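The arm that thought it was level

When I asked Nam-gil Cha to tell me about the worst bug of his career, he laughed for a good while and then said, "Can I pick the one with the Van Gogh?"

Of course he could! Nam-gil works on simulated arms at Stekton, and last December he was getting a test room ready for Trollow, the planner his team uses to decide how an arm should move before anybody lets it near real hardware. The job sounded easy enough. Bring the gripper up to a wall with a picture on it, stop short, back away. Repeat 100 times, go home.

"I'd watched the first few and they looked fine," he told me. "So I went to get lunch. Classic mistake, right?"

By the time he'd finished his noodles, the log had 5 runs marked as contact with the wall and a lot more marked as clean passes that made no sense at all. He opened the wrist view and there was The Starry Night, tipped over at a steep angle, with a finger of the gripper right up by its corner.

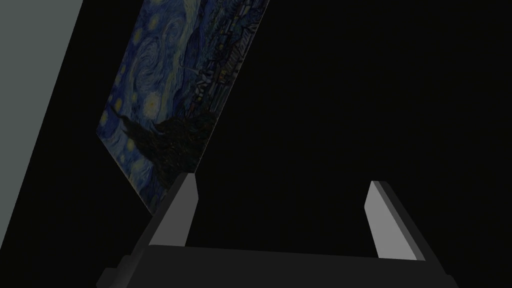 Words: Jericho Lumbao | May 2023

"My first thought was that the painting had fallen off the wall," Nam-gil said. "My second was that paintings don't fall in our simulator, I never gave it any gravity."

He spent that whole afternoon blaming the room. He swapped the lights (the place was awfully dark, he admits), reloaded the walls, and even tried an older version of the scene. Then his colleague on the Zisto side, who looks after the wrist settings, asked him a question he still winces at: which way did the arm think was up?

The wrist had been given the wrong zero. Somebody had updated the arm file and left the old offset in the planner, so Trollow was steering a hand that sat at one angle while picturing it at another. It kept its safe distance perfectly – from a place where the wall wasn't.

"And the scary part is the clean passes," he said. "A crash I can see. But we had almost 130 runs across both batches, and most of them said everything was okay. If I'd only read the totals, I would have signed it off."

I asked whether it would really have mattered, seeing as it was all pixels. He got serious pretty fast. The same settings were supposed to go onto a real arm in the lab they call Żak, and people reach into that space to change parts. "You don't want a hand that's wrong about where it is when there's a person's elbow nearby."

The fix took 2 lines. The new rule took longer: now the planner and the arm have to agree on the wrist angle before anything moves, and if they don't, the whole run stops and it gets loud about it. He also saves the wrist view for every run, good or bad, and looks through a handful by eye.

Does he still use the same painting? "Oh, sure. I'm fond of it now," he said. "I did turn the lights up, though."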